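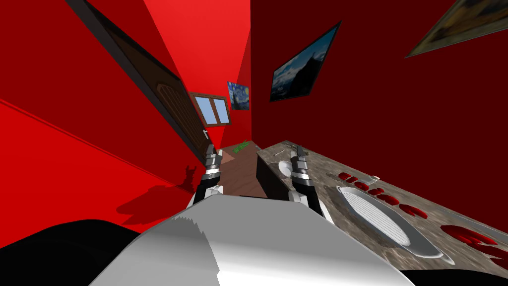 A reader of our installer newsletter wrote in to ask whether the Holzer would pull in the local stations from a basement suite, as the last two antennas she bought had not. The short reply was yes, if the cable run is kept short and the antenna goes in a window or up on an outside wall. The longer reply is most of what follows.

Holzer 375 Over-the-Air TV Antenna and Tuner Kit
Sold by Plirkley
Status: in stock, ships from our warehouse

Overview

The Holzer 375 is a flat-panel antenna with a separate four-input amplifier and a small network tuner. It receives free over-the-air digital channels and sends them to the televisions, tablets and phones on your home network. No subscription is needed for live viewing. The programme guide is free for the first year and can be renewed after that, or you can leave it off and use the basic guide the stations send with their signals.

Most customers buy it for live sport, local news and the big award shows. If you have dropped cable and still want the main Canadian networks in full high definition, an antenna is usually the cheapest way to get them. Homes near the border may also receive American stations direct, with the American commercials. What a cable or satellite company does with its own feed has no effect on what an antenna picks up.

What's in the box

Holzer 375 panel antenna, grey, paintable
Amplifier with power adapter
Network tuner
15 metres of coaxial cable with fitted connectors
Wall bracket, mast clamp and screws
Network cable
Printed setup guide in English and French

Specifications

Reception: UHF and high VHF
Inputs on amplifier: 4
Tuners: 2 (watch or record two channels at once)
Range: up to 77 km with a clear line to the transmitter
Network: wired only
Recording: to your own USB drive, not supplied
Mounting: indoor, attic or outdoor
Warranty: 6 years on the antenna, 1 year on the tuner and amplifier

The range figure is for an outdoor antenna on a mast with nothing in the way. Hills, tall buildings, wet trees and metal siding all cut it down. Indoors, expect a good deal less.

Choosing a spot

Look up your nearest transmitters before you drill anything. If they all lie in the same direction, point the face of the panel that way. If they are spread out, try a few positions and run a channel scan at each one. An upstairs window on the right side of the house often does as well as an attic.

Keep the antenna away from foil-backed insulation, fridges and large mirrors. Outdoor installations should be grounded to meet your local electrical code. We can't advise on this by phone, so please ask an electrician.

Use the amplifier only if you need it. If you live close to the towers it can overload the tuner and you will lose channels you had before. Try without it first.

Watching and recording

The tuner works with the free Hivix app, which runs on most smart televisions sold in recent years and on phones and tablets. Plug the tuner into your router, open the app and start a scan. Channels that share a tower tend to come in together.

To record, plug a drive into the back of the tuner. Set extra time on live events, as games and ceremonies often run past the hour listed in the guide. Recordings play back on your home network only.

The Brirnex remote (sold separately) can be paired with the tuner for people who would sooner not use an app. It has large number keys and a last-channel button.

Common questions

Will I get specialty sports channels?
No. Those are sold by subscription and are not broadcast over the air.

Does weather matter?
Heavy rain and wet snow can weaken a marginal signal. A strong one is rarely affected.

Can I use my own cable?
Yes. Use RG6 and avoid splitters where you can.

I lost a channel I used to get. What now?
Run a fresh scan. Stations sometimes change frequency. If the channel is still missing, check the outdoor connectors for corrosion.

Returns

Unused kits can be returned in the original box. Opened kits can be returned if reception at your address is poor, less the cost of shipping. Include the packing slip and a note of the channels you were trying to receive. The next shipment of outdoor masts is due in August.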